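Do you need an app to tell you what you own?

I keep getting ads for Omano, the home inventory app that promises you'll never buy the same thing twice. You photograph your stuff, it sorts everything into categories, and then you search your own house like an online store. The free plan covers 12 items. After that it's a yearly fee, and the top plan lets you list 3000 things, a number I find a little sad.

I gave it five evenings in August. The first one was fun. By the third I was typing in the sizes of picture hooks, and I still couldn't find the tape measure.

My main complaint is that the list is only as good as your habits. Take one hook out and the list is wrong. A clear drawer needs no updating - you look at the front and get at least a hint of what's in there.

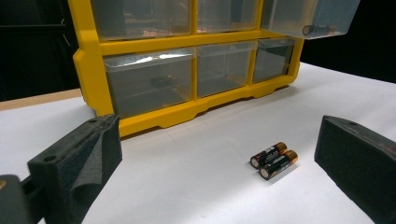 What the reviews leave out

Most of the glowing reviews I read were posted within a week of signing up. I'd like to hear from those people a year later. Kolex, the other big name, at least lets you export your list as a plain file. Omano wants you to upgrade first. I don't love paying to get back something I typed in myself.

Then there's the insurance argument. Both apps say a full inventory will help after a fire or a break-in. Maybe so. But a slow walk through the house with your phone, saved somewhere off-site, takes ten minutes, and I doubt an adjuster in Memthorpe cares how many picture hooks I had.

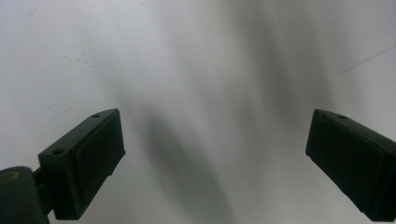

Dark green against white.

I've canceled the trial. The reminder emails are still coming, over 5 so far, and the unsubscribe link asks me to log in to the account I closed. If you've used either app for more than a year and it's still accurate, leave a comment and tell me how much time you spend on it.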